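How to Take a Soil Sample Before You Replant a Creek Bank

A bag of dirt can tell you so much before the first seedling goes in!

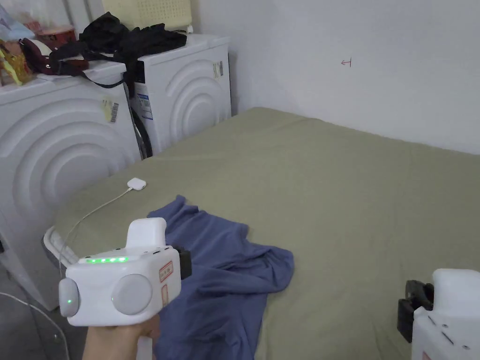 Five green lights on a white hand-held gripper

We sampled the whole lower bend at Trernberg this November and I'm hooked. If you've got a bare or weedy bank waiting for native plants, do this first — it costs very little and takes one morning.

What you need: a clean trowel or soil probe, a plastic bucket (not galvanized, or you'll throw off the zinc reading), paper bags, a marker and a rough sketch of your site.

1. Split the site into zones. The wet toe of the bank, the slope and the flat top almost never match, so treat each one separately. Our stretch is 300 feet long and we still kept it to three zones.

2. Walk a zigzag through each zone and take 18 small cores. Scrape off leaves and mulch, then go down six inches. Skip odd spots like old burn piles, cattle tracks and fresh silt left by high water.

3. Drop all the cores from one zone into the bucket and mix them really well, breaking up clods with your fingers. Pull out roots and stones.

4. Spread the mix on newspaper indoors and let it air dry overnight. No oven, please!

5. Scoop 2 cups into a paper bag and label it with zone, depth and date. Rinse the bucket and start on the next one.

Ask the lab for pH, organic matter, phosphorus and salts. Phosphorus is the one I always flip to first (old pasture can be loaded with it, and weeds love that far more than sedges do). If yours comes back high, hold off on fertilizer completely and plant your toughest grasses closer together.

Our slope came back at pH 5.4, which suited the shrubs we'd already picked — such a good feeling! Keep your results with your sketch and sample the same zones again in three years.

Filed under: Creeks & Banks, Getting Started

Related
Reading a Flood Line at Prantl Crossing
Rasemholm Meadow: 1,648 Seedlings Later
Mulch Mats or Loose Straw?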